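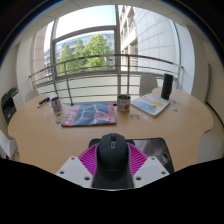 Call for participants: parents and teenagers talking about phones, feeds and sleep

We are looking for families in and near Wirley to join a small study on how young people get on with social media at home, and how they and their parents talk about it (or don't, which is every bit as interesting to us). If you have a son or daughter between the ages of 12 and 16 who uses at least one social app most days, we would dearly love to hear from you.

The study is run by the Sampaio Centre, where Laurinda Magalhães and her colleague Eduardo Barros have spent a good many years listening to families. Please don't worry if the word "study" makes you think of clipboards and tests. We mostly want to sit down with you, put the kettle on and have a proper chat.

What taking part involves

There are 2 visits to our office, the first in September and the second later in the autumn, once the school term has settled down. Each visit lasts 30 minutes for the parent and 30 minutes for the young person, and we speak to you separately so that everyone can say what they like. Between the visits we ask the young person to keep a short diary on 5 evenings of their choosing. It can be written, drawn or spoken into a phone, and a couple of lines will do nicely — spelling is of no interest to us whatsoever.

We will never ask to look through anyone's messages, photos or accounts, and we don't need passwords or user names. Nothing a young person tells us is passed on to their parents, unless we are seriously worried about somebody's safety, and we explain carefully how that works before we begin.

Who can join

One parent, carer or guardian and one young person from the same household. Grandparents who do most of the looking after are very welcome too. You needn't be having rows about screen time to be useful to us! Families who feel perfectly happy with how things are have just as much to tell us as those who are at their wits' end. Both of you have to be willing, though, so do please ask your teenager before you write in.

A thank you

Each household receives a shopping voucher after the second visit, and we pay bus or train fares from anywhere between Wirley and Hirberg. Brothers and sisters can come along and wait with a book or a game.

How to get in touch

Write to Eduardo Barros at the Sampaio Centre, Wirley, with your first names, the young person's age and the best time to ring you. He makes his calls after four in the afternoon, when most people are home from school, and will gladly answer any questions before you decide. You can change your mind at any point — even halfway through the diary — and you won't have to give a reason.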